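How to keep rotation score sheets for a club volleyball season

The method below is the one used for the Rasura indoor league. It needs printed line-up sheets, a pencil, a set of numbered discs and a spreadsheet. Allow 9 minutes before each match for setup.

1. Write the six starters on the line-up sheet by court position, starting with the server in position 1 and going counterclockwise.

2. Give each player one disc. Mark the shirt number on it with a paint pen. The libero gets a second color.

3. Lay the discs out on a drawn court, 3 in the front row and 3 in the back row. Each time your team wins the serve back, move every disc one place clockwise.
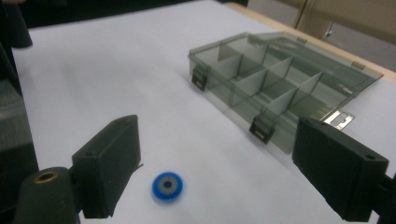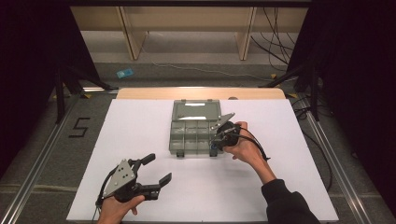
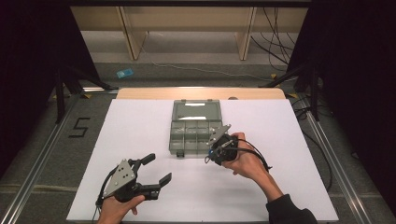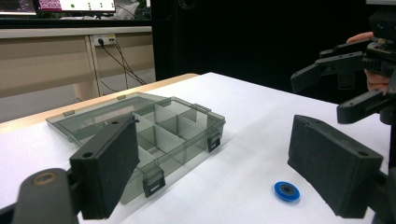
Between matches, the discs have to stay sorted by team, or setup time doubles. Use one compartment per shirt number and keep the libero discs at the end of a row. A see-through organizer box with small compartments and a hinged lid, like the one on the white tabletop, is the right type – you can check for a missing number with the lid shut. Do not store the paint pens with the discs.

4. Record each serve on its own line: set, score, server, rotation number, result. Use S for a side-out and P for a point on serve. Leave the result blank for a replayed rally.

5. At every substitution, swap the disc first and write second. Most errors in the Chantharasri team's sheets came from doing this the other way around.

6. After the match, enter the lines into the spreadsheet. Last season's file came to 1,794 lines, and it still sorts without trouble if set and rotation are in separate columns.

7. For each rotation, divide side-outs by serves received and multiply by 100. Compare rotations only after several matches. A low figure in one rotation – often the one with the setter in the front row – is a reason to look at the passing line-up.

Related guides
Reading the Potum league table
Libero replacement rules for new scorers
Sovow Cup: entry forms and hall times
Warm-up plan for February matches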